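Six Votes in Prisdale

2021-11-11

I have been watching town council races for most of my adult life and I don't think I've ever enjoyed one this much. Six votes! Shamim Jatoi beat Siiri Mets for the Prisdale ward by six votes, and the final number came in while I was standing in a school hallway with my coat half on.

If you don't follow this stuff (and I know plenty of you come here for the bike posts), Prisdale is the little ward on the far side of the rail line. It has gone the same way for as long as anyone can remember, mostly for lack of a second name on the ballot. Mets held the seat and has been a decent councilmember, I want to say that up front. She answers her mail. But Jatoi knocked on doors all through the fall talking about the Tronbridge bus cuts, and people were ready to hear it.

Turnout is the part I keep going back to. At the candidate forum in Drokwood there were 232 people, for a council forum, on a rainy night, and they stayed for the zoning questions. I sat next to A-yeong Ham, who had never been to one before and had filled two pages with notes by the break.
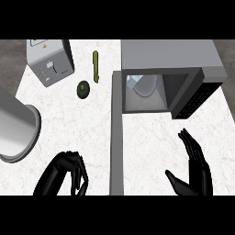
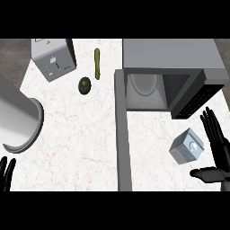 The question of the night came from Shahzad Magsi, who asked both candidates whether they would vote to bring back the 55 bus before the budget is settled in December. Mets said she'd need to see the numbers first. Jatoi said yes, and then spent a good while on where the money would come from — parking revenue, mainly. I'm not sure the math holds up, but wow, it was nice to hear somebody try.

There may still be a recount. Zubaida Kazmi thinks the Mets campaign will ask for one and I would too in their shoes. It shouldn't take long with paper ballots, and the public can sit in, so I plan to be there with a thermos.

The new council's first meeting is in December and public comment runs 30 minutes. Sign up early if you ride the 55!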